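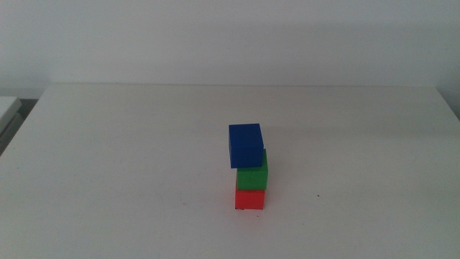

Zarker Stacking Data - Minutes of the Working Meeting
December | Minutes by Haris Jafri
Search the site Enter keyword Go

Present: Babar Chaudhry (chair), Covadonga Prieto, Hema Sundaram, Haris Jafri.
Excused: Haris Sethi.

The meeting was opened at 10:15. The minutes of the previous meeting were accepted with one correction: the person responsible for the labels is Hema, not Covadonga.

1. Status of collection

Covadonga informed that 239 episodes of the cube task are recorded up to now. From these, 51 are waiting for review. Babar asked that the review is finished before any new training is started at Orham, as last time the two activities were mixed and it was difficult to know which episodes the model had received.

2. Rule for accepting a stack

There was a long discussion about stacks which stand but are not straight. Hema is of the opinion that an offset cube is still a good example, when the order of colors is the one in the instruction. Babar would prefer a separate label for it. It was agreed to keep such episodes and to add the label "offset" by hand. The order red, green, blue from bottom to top remains the standard order for this month.

3. Start positions

Covadonga noted that too many episodes begin with the cubes in the middle of the table. The operators will place them also near the sides, and will change the angle of each cube between episodes.
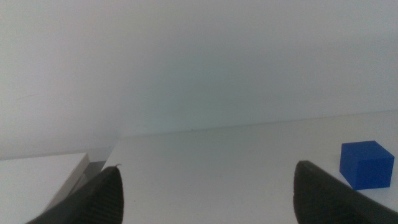

Question from Hema: Do we keep an episode when the operator misses the first grasp and tries again?
Reply from Covadonga: We keep it if the second try is made without stopping the recording, and we mark it as "retry" - the model should also see how to recover.

Babar asked to write this reply in the operator guide, where the present text speaks only of dropped cubes.

4. Views and file names

The files from the wrist view and from the fixed view must carry the same episode number. In 2 episodes the numbers did not agree, and Hema has put them in a separate folder until they are checked. The naming tool from Cendex will be tried on one batch of 10 episodes first.

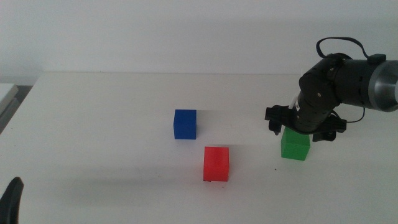 Haris Jafri
Data Coordinator, Zarker

5. Instructions in words

Each episode has at present one written sentence. Marwat has requested three different sentences for each, in simple language. Hema will write a first list and send it to Haris Sethi for his comments. Sentences with "left" and "right" are postponed, as it was not decided from which side of the table these words should be understood.

6. Actions

Covadonga - review of the waiting episodes
Hema - list of sentences; check of the separate folder
Haris Jafri - new text in the operator guide
Babar - answer to Marwat

The meeting was closed at 11:40.

Related items
Operator guide, cube task
Labels in use: offset, retry, dropped
Minutes of the previous meeting
Zarker: request for a new start position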